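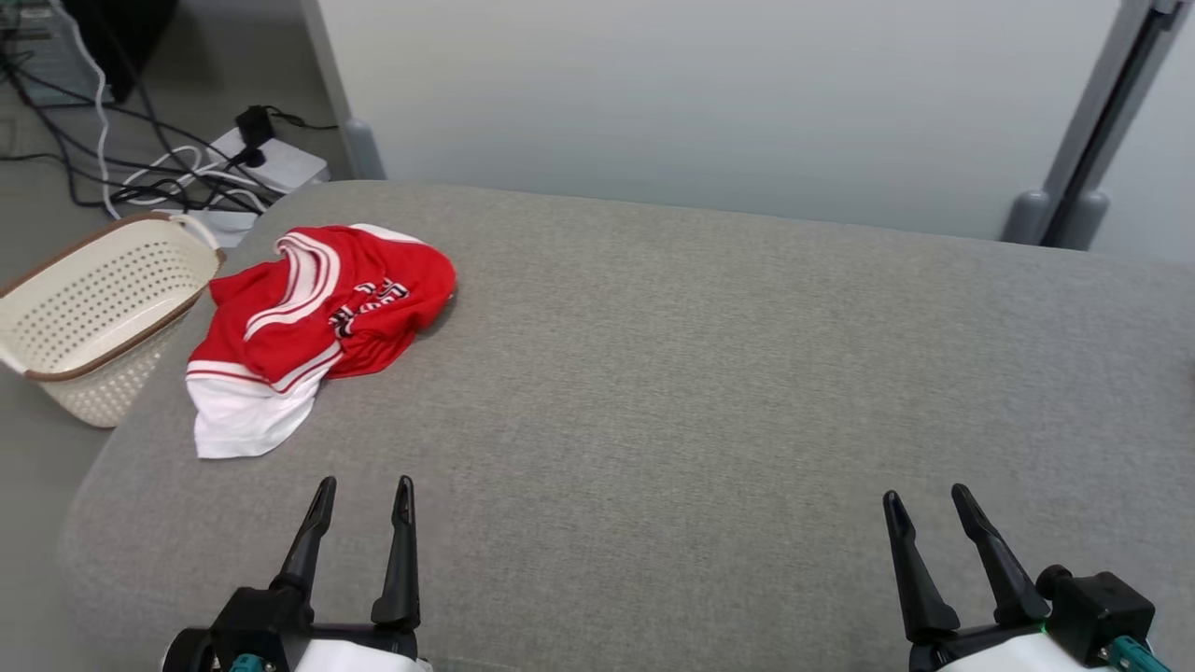 Hello from the laundry end of the house! I promised back in February that I'd write something about team jerseys, and then footy season and basketball season both landed on us at once, so apologies to everyone who's been waiting.

My rule is pretty simple. The jersey gets turned inside out before it goes anywhere near the basket, so the printing isn't rubbing on everybody's zips. Cold wash, no softener, and never the dryer (I cooked the numbers on one years ago and I'm still cross about it). If you've got red with white trim, chuck in a colour catcher the first few times. I get mine in the Jaidee box of 24 and it lasts us most of the season.
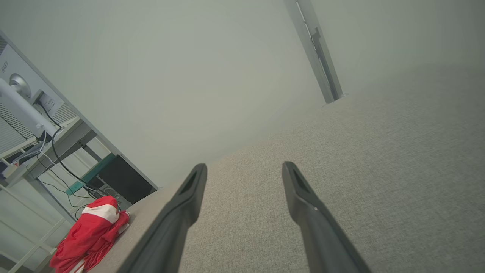 The other half of the job is where it all lands. Ours used to end up on the nearest soft thing with a flat top, and it'd sit there till training. Now the basket lives on the floor right beside the seat, and I'd say roughly 29 times out of 30 the washing makes it in. Good enough for me!

Next issue I'm having a go at grass stains with the Tamham soap bar a few of you wrote in about. Send me your disasters in the meantime, the muddier the better.

© 2022 Dasteo Home Notes | Contact us | Unsubscribe | Back to top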